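Fovell Repair Room: Bench and Electrical Safety Checklist
Completed July 6, 2023, before opening

What a pleasure this round was! The room has come a long way since the last inspection and most of the comments are good ones.

1. Entrance and walkways
Clear path from door to rear exit: YES
Mats flat, no curled edges: YES
Comment: The new matting by the door is terrific. It stays put even when you scuff at it.

2. Power
Bench outlets tested, ground fault trip working: YES
Extension cords free of nicks and tape: NO
Comment: One cord under the Gralten bench has a split jacket near the plug. Tagged and taken out of use. Everything else tripped and reset on the first try, lovely to see.
Space heater on its own outlet: N/A until September

3. Static control
Wrist straps tested: YES
Bench mats connected to ground point: YES
Comment: Please keep the strap tester by the door where people walk past it. It gets used so much more there!

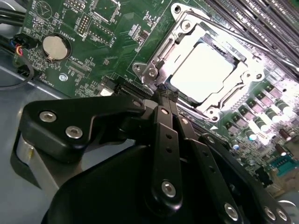

4. Open computer work
Power cord out of the wall before side panels come off: YES
Screws in the magnetic trays, none on the floor: YES
Sharp case edges pointed out to newcomers: PARTLY
Comment: The Motaung bench does this brilliantly, with a card taped at eye level. Could we copy it for the others?

5. Soldering corner
Fume extractor running, filter dated: YES
Irons in stands, wet sponge or brass wool at each: YES
Comment: Extractor log shows 792 hours. The filter is rated for 2000, so there is plenty left in it.

6. Fire and first aid
Extinguishers (2) charged, pins in place, tags current: YES
First aid kit stocked: NO
Comment: Low on burn gel and small bandages. The Ascombe box of 200 would be the one to get, it fits the shelf.

7. Batteries
Swollen or damaged cells in the sand bucket, lid on: YES
Charging only on the tile shelf: YES
Comment: Great labeling here, big and readable from across the room.

To fix before next session: replace the cord, restock the kit, copy the edge warning card.
Result: PASS with comments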